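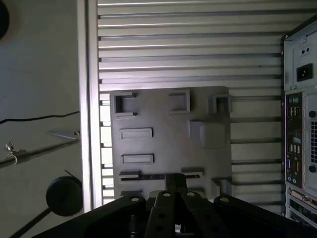
Stefaniia Hutsuliak wrote in May that her group had stopped keeping a separate script for every socket, and that she would sooner give up a second arm than go back to the old way of teaching points. Her remark was sent to the Valta support desk and is reproduced with her permission.

Valta Insertion Planner
Software for wrist-camera guided insertion and port-level work

Overview

Valta is a perception and planning package published by Stoltden for robot arms fitted with a two-finger gripper and a camera at the wrist. It locates sockets, slots, rails and connector ports in the wrist view, matches them to a stored part model, and produces an approach path that keeps the gripper body clear of neighboring features. The package is intended for laboratories and small production cells in which the fixture changes often and a full cell calibration cannot be repeated each time.

Typical targets are printed task plates with raised sockets and brackets, mounted upright on a slatted metal panel, and the rear connector panels of computer cases. Both may be registered in the same workspace. The planner treats each as a separate body with its own reference frame, so that moving one does not require the other to be registered again.

Components

Valta Locate. Estimates the position and angle of a registered part from the wrist camera. Strong side light and cast shadows are handled by a shading mask, which the user may adjust for each part.

Valta Path. Plans the final approach. Overhanging brackets and raised blocks are entered as keep-out volumes, and the finger linkage is checked against them along the whole path as well as at the end point.

Valta Touch. Takes over at first contact. It limits force, runs a small search pattern, and reports success, jam or miss to the calling program.

Valta Log. Stores the camera view, joint values and contact forces for each attempt. Records may be replayed in the viewer or exported as plain tables.

Supplied with the license

The standard license covers 2 arms and includes 13 part templates. Further templates may be drawn in the part editor or imported from a solid model. The log retains 900 attempts for each arm before the oldest entries are overwritten, and this limit may be raised in the settings file.

Requirements

A wrist camera with a fixed, known mounting position
A joint-level control interface
A force reading at the wrist or an estimate from motor current
A wired network connection between the controller and the planning computer

Known limits

Deep, dark openings may be located with lower confidence than shallow slots with a pale floor. A second view from a different angle is recommended in such cases. Shiny posts and rails close to the target should be masked in the part editor. Cables crossing the workspace are not modeled and should be secured before a run is started.

Evaluation

Siu-fong Yip prepared the acceptance procedure used at the Kerilthorpe laboratory. The procedure consists of 369 attempts, divided among the registered parts, and is supplied with the software in the folder named Lytvynenko. Customers are asked to run it once after installation and again after any change of gripper fingers.

Ordering

Requests for a trial license should state the arm model, the controller version and the type of gripper. Trial licenses include all four components. Part templates created during the trial remain the property of the customer and can be opened in the full version without conversion.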